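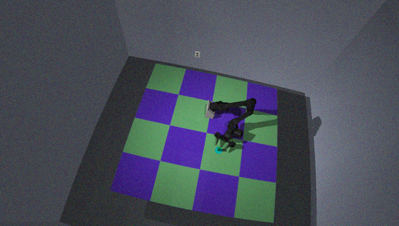
Sim view, arm on the 4 x 4 green and purple mat.

05/11/2022
Notebook, draft trade model (Grukau league data)

Picked up the pick-swap valuation where Despina left it. Question is still the same: what does the Ifans front office have to give up to get from 9 to 3, and does the answer move if the club at 3 has already said in public that it is listening.

Inputs. Old chart gives every slot a fixed number of points. Top slot is 600, slot 9 is 300 on the same scale. Chart was fitted on seasons before the roster limit changed, so the back half is too steep. Left the top ten alone for now. Jui-lin wants the whole thing refitted. I agree but not before the June meeting.

Run 1. Straight chart, no premium. Model says 9 plus next year's first gets it done, with a late pick coming back. Every club I can find that moved into the top five for a quarterback paid more than this. Run 1 is a floor and should be labeled that way in the report.

Run 2. Added the quarterback flag. If the team moving up takes a passer, multiply the cost by a fitted term. Fit is poor. Too few trades, and two of them are the same general manager dealing with the same partner. Dropped the second of those and the term came down hard. Put it back. Do not quote the number from run 2 to anyone outside the group.

Run 3. Same as run 2, but future picks discounted by one round per year, which is how Beat says most front offices do it on the phone. This makes the offer look cheap to the buyer and expensive to the seller, depending on whose sheet you read. Ran both sides. They overlap only when the seller expects the buyer to finish in the bottom third next season. Grorkilitz would fit that, Tornimitz would not.

Data problems
- Conditional picks are stored as if they conveyed. Wen-hsiung found this on Thursday in the old table and it is in the new one too. Affects anything with a playing-time clause.
- Player-for-pick trades have no player value attached. Currently skipped. This throws out nearly 300 rows.
- Trade date is the date the league posted it. For draft-day deals that is fine, for the spring ones it can be off by several days and lands on the wrong side of the free agency window.
- Spelling of club names before the Ifans move is inconsistent. Fixed by hand, list is in the shared folder.

Talked to Arvid on the inquiry question. His view: calls that go nowhere carry information, and we have none of them except what a general manager chooses to admit at a press conference. A club that says it asked about the top pick may only be telling its fans it tried. He would not use those statements as data at all. I would keep them as a yes/no column and leave it out of the fit. Left it as a column.

Checked sensitivity to the slot 3 value only. Move it up ten percent and the next-year first is no longer enough in run 3. Move it down the same and the late pick coming back turns into a mid-round one. So the answer depends mostly on one number from a chart we already think is out of date. Wrote this at the top of the results sheet.

To do
Split conditional picks into conveyed / not conveyed (Wen-hsiung)
Player values for the skipped rows, starting with linemen (Despina)
Refit below slot ten, then compare with old chart (Jui-lin, me)
Ask Beat if the one-round discount holds for second-rounders
Rename run 1 to floor in all plots

Run 3 rerun with the corrected club names finished at the end of the session. No change in the top ten. One Tornimitz trade moved to the right year.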